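Progress report to the Risness Fund, 19 October 2020
Project: The Solheim Wage Books
Prepared by Tyra Öberg

We have now transcribed 406 pages of the Solheim estate accounts, against a promised 1,000. The steward who kept them wrote a lovely hand until lunch and a terrible one afterward, and we have adjusted the schedule to suit his afternoons.

Most of the entries are wages for field hands and dairy maids, paid partly in coin and partly in butter. Tormod Torvik has finished the table of day rates and reports that the women got half, as expected, and the bull cost more to keep than either.
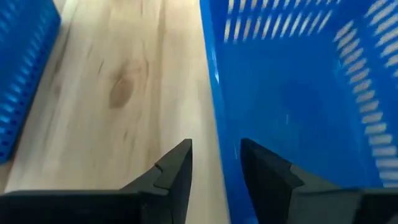
Progress Report, No. 17

Travel is under budget, mainly as the Flallstead archive closed in March and we could not go. It has since let us back in, one reader at a time. Scans of the missing rent roll have been ordered and paid for. We have the receipt.

The index stands at 29 family names, four of which may be the same family with different opinions on spelling. We ask to move the unspent travel money to transcription, and to extend the deadline to the end of next March.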